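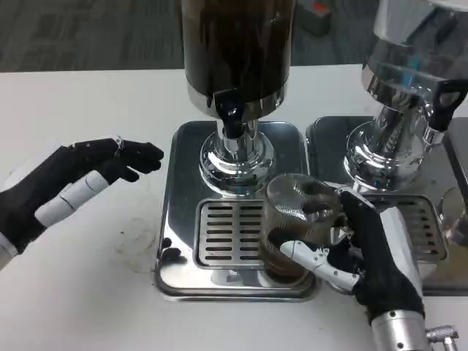
Two Taps and a White Table: Coffee Service at Drarnance

The woman who runs the drinks at Drarnance has strong feelings about dispensers. She came to catering through breakfast buffets, spent years carrying jugs from one end of a hotel to the other, and now looks after beverages for meetings, trainings and the occasional big reception. Her largest crowd so far was 400. Her favorite size is 44.

"Forty-four is lovely," she says. "Everybody gets a drink in one break, you hear what people think of it, and I can still taste everything myself before it goes out!"

We met in September at half past seven in the morning, before the doors opened, and she was already talking about drip trays. She loves a drip tray. She likes the rectangular stainless kind with rounded corners and a raised rim, and a slotted grate at the front where the cup goes. Hers sit side by side, one under each dispenser, close enough that a person can move from one tap to the other without a step.

"People think the tank is the important part because it's tall and shiny," she says. "But go look at a table at eleven o'clock. If the tray is good, the table is still white. I can forgive a lot in a dispenser if the grate lifts out easily and goes back in the right way around."

She did without tablecloths for this setup, a decision that took some arguing with the client, a training company called Ledon. They had wanted navy linen down to the carpet. She brought a sample, poured a spoonful of coffee on it and left it on the desk during the planning meeting. The bare white top won. It wipes down in one pass and it makes the chrome look fantastic, and she gets to skip the ironing (she is very happy about skipping the ironing).

Then there are the cups. She switched to ribbed glass last spring, after a long stretch with plain white mugs that she describes as "fine, just fine, the beige pants of cups." The glass ones she found through Pallness, a supplier that sells odd lots from restaurants that are closing or changing their look. She bought 86 of them in one go and drove home with the heater off so the boxes could have the front seat.

"I love that you can see the coffee come up the side," she says. "With a mug you're guessing. With glass you see the first dark bit at the bottom and you know where you are, and you can stop when you want to stop. My own mother fills a cup halfway and adds milk to the top, and she can do that by eye now."
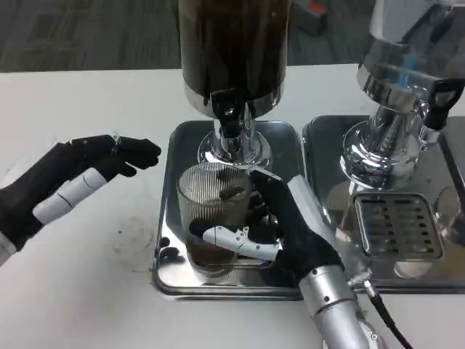

She teaches new staff to put the cup on the grate first and only then reach for the lever. Holding it up in the air under the spout is how you get splashes, she says, and a low cup under a high spout is a bit louder but much steadier. One hand stays around the glass. She also has them pour a short taste at the start of service, an inch or less, and drink it black.

"You'd be amazed how many people in this job never drink the coffee. Drink the coffee! If it's thin at seven thirty it's going to be thin for everyone."

The coffee itself comes from Tănase, a small roaster she has been buying from for 12 years. She takes a medium roast and grinds it coarser than they recommend, which they have stopped mentioning. She brews in the kitchen and carries it out to the tank, and she would much sooner make a second batch mid-morning than put out too much at the start. A dark tank looks generous, she says, but what people remember is the last cup they had.

I asked why she bothers with two dispensers when one would fit on a smaller table. She got quite animated here. A second tap splits the line, for one thing. It also gives her somewhere to go when tastes change halfway through the day. After lunch she might offer decaf, or plain water with slices of lemon if the room is warm. She keeps the pair matched as closely as she can, with the same style of base and the same grates, so that a guest who has used one knows the other. 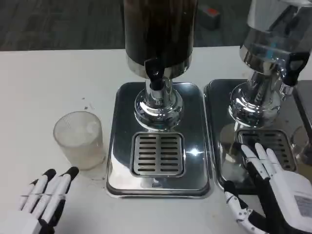
Cups go to the left of the dispensers whenever there is room. She tried them on the right for a whole season and people kept reaching across each other. She never stacks the glass ones, either, after a pair jammed so tightly that it took ice water and a lot of patience to get them apart.

Cleaning is the part she expected me to find boring, and I didn't. She takes the levers off first, then the grates, and everything with a slot in it gets a soft bottle brush and warm soapy water. The chrome bases are dried right away with a cotton cloth. Fingerprints show up on them from across the room, and she carries a second cloth in her apron pocket all day just for those.

"I polish them every time I walk by," she says. "My sister says I should get a hobby. I tell her this is a great hobby, and it comes with coffee."

Next on her list is iced tea. She has been testing it at home with the same glass cups, a lot of mint and less sugar than she would like, and plans to serve it at Drarnance as soon as she settles on how long to steep it. The current batch has been in her fridge since the night before our talk, and she was going home after service to try it.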